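July 24, 2026

Notes from the Drarik open day, for the members who couldn't make the trip. Drarik prints wallpaper and a smaller amount of household cloth, and opens the works to the public once a year. The building is on the river side of Nuruvach, a ten-minute walk from the train station if you go under the bridge. There is parking, but it was full when I got there and the overflow lot is gravel.

I had signed up in May for the morning tour. Walk-ins were being taken too, so signing up mostly got me a sticker and a shorter line. The tour was led by Nawal Abdelaziz, who runs the finishing department. She has a strong voice and needed it, as two of the presses were running.

## The print hall

The surface printing machine is the oldest thing in the building. The paper goes around a big central drum, and each color has its own roller pressed against it. The rollers have raised felt pads held in by brass strips, and they pick up paint from a cloth belt. The machine can print up to 12 colors, but most of the jobs now use four or fewer. The color goes on thick and slightly uneven, and you can feel it with a fingertip once it has dried. People who buy this paper want that.

After printing, the paper hangs in long loops from wooden sticks that travel down the hall under the ceiling. The drying run is 300 feet. It is warm up there and the smell is something like wet chalk.

The newer rotary screen line is in the next room. It is faster and much cleaner to look at, and it does the damasks, the small florals and most of the stripes. A change of pattern takes an hour or so, against most of a shift for the old machine.

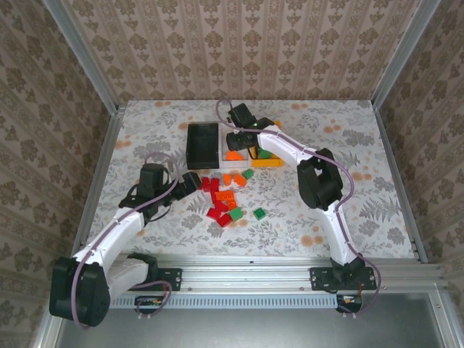 Damask was the part I wanted to hear more about. The word started with woven cloth, where the pattern shows because the threads in the figure and the ground catch the light differently. Paper can't do that, so printers use two tones close together, or a matte ink over a slight sheen. Drarik's bestseller is a brown on beige that has been in the book for decades under different names. Abdelaziz said the repeat is 26 inches, and that customers always order too little of it. A long repeat wastes paper at every drop, and a room with a lot of doors and windows wastes more.

Somebody asked how to work out the right amount. Her answer was to measure the wall height, round up to the next full repeat, and use that figure for every strip. Then buy one extra roll from the same batch and keep it in a closet. I have papered three rooms and never once done the second part.

## The color room

Elango Palaniappan mixes the colors, with one assistant. The room is small, so we went in by halves. There are shelves of dry pigment down one side and tubs of mixed paint down the other, each with a dab of the color on the lid. He keeps a swatch card for every batch, dated and clipped to the order sheet.

He matched a color while we watched. A customer had sent in a torn scrap of old paper, a grayish green with a brown stain over half of it. The question is always whether they want the color as it was or the color as it is now, and he said most of them have not thought about it before he calls. He mixed for the unstained side. It took him three tries, with each one brushed on a strip and dried with a hair dryer before he would look at it. Wet paint is darker – sometimes by a lot – and he won't let anyone comment on a wet strip.

He also talked about grays, which he finds the hardest. A pale gray cloth next to a beige wall can look blue or even a little purple, and people send it back. He now asks what it will be next to before he mixes anything.

## The archive

For me this was the best stop. Upstairs there is a long room with pattern books, loose samples and original rollers on racks. The archive holds nearly 4,000 samples, and 177 of them can still be ordered. The rest are there for reference or for restoration jobs. You have to leave bags and pens at the door.

We were shown:

- a set of fern and leaf patterns for cloth, with the pencil layout still on the backs
- kitchen papers printed to look like tile, varnished so they could be wiped down
- a nursery border with ducks, which got the most photographs
- a pattern book with water damage, kept open at one page because the next one is stuck to it

The fern patterns interested me because the same drawing had been used at three scales. The large one was for curtains, the middle one for tablecloths, and the small one for lining drawers. Only the stems had been redrawn. At the small size the original stems were too thin to print and broke up into dots.
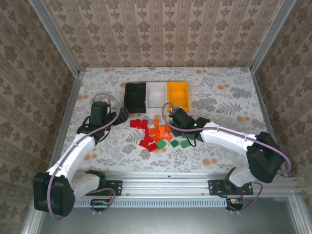 *Fern-print cloth with small orange blossoms, damask paper behind. Bins and toy blocks on the table.*

## Practical notes

Lunch was from the Nkosi stand in the yard. I had the lentil stew with flatbread and it was good, though the line was long by noon and they ran out of the chicken. Coffee and cake were inside, in the canteen. Bring cash for the canteen. The stand took cards.

The remnant sale is in the old packing shed. Part rolls are sorted by color and not by pattern, so finding two of the same takes patience. Check the batch numbers on the ends. I found two part rolls of a green stripe that looked the same and had different numbers, and by the window I could see the difference. I put one back and bought the other for a hallway closet. Cloth remnants were sold by weight. The best ones had gone by the time I came out of the archive, so next year I would do the sale first and take the afternoon tour.

The stairs to the archive are steep and there is no elevator. The print hall is level all the way through, and ear plugs are handed out at the door.

The Cekel bus runs from outside the gate back to the station every half hour. I missed one and walked.

If anyone wants the handout on measuring for long repeats, I have a spare copy and can bring it to the next meeting.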